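Household > Tableware > Cups > Two-coloured cup

Two-coloured cup

A two-coloured cup is a drinking cup whose outer side has one colour and whose inner side has another. The name says nothing of the material, and such cups are made in ceramic, enamelled metal and plastic. In everyday use they serve for drinks, but many of them end as holders for small things on a table or a shelf.

Colours

The outer colour normally continues over the rim, so that the inner colour begins a little below the edge. Makers call this a covered rim. When the inner colour comes up to the edge, it is called an open rim. Strong pairs such as green and red are chosen for cups which must be easy to find among others. Pale inner sides are preferred by tea drinkers, who wish to judge the strength of the tea by its colour.

The pattern book of the Burkorier works lists 14 pairs of colours. Only two of these have a dark outer side with a light inner side. 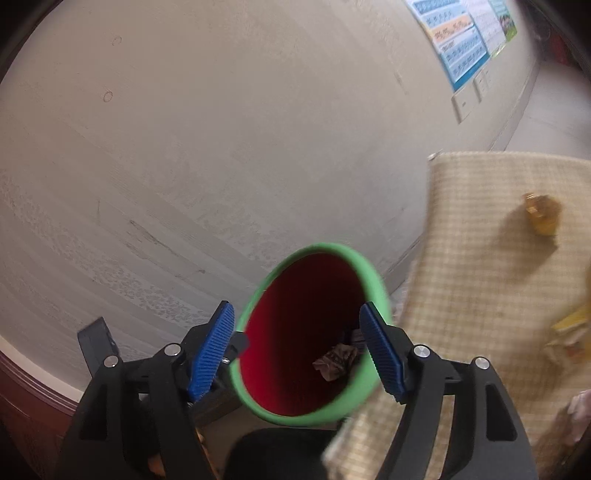

Rawan Abou Jaoude writes that a red inner side is the worst choice for tea, as every tea looks strong in it, and that she would keep such a cup for pencils or for shop receipts. Anežka Brabec does not agree, and holds that one learns the colour of one's own cup within a week.

Secondary use

A cup that is no longer used for drinking often stays in the room. It collects scraps of paper, coins, buttons and keys. A deep inner colour hides small dark objects at the bottom, and for this reason some households in Rundadton prefer a light one for sewing things.

Care

Paper left in a cup can stain the bottom if moisture comes to it. The cup should be emptied and washed with warm water and a soft cloth before it is used again for drinks. Hard brushes take away the shine of the inner side sooner than that of the outer side.

See also: Beaker; Mug; Pencil holder; Stomodlow ware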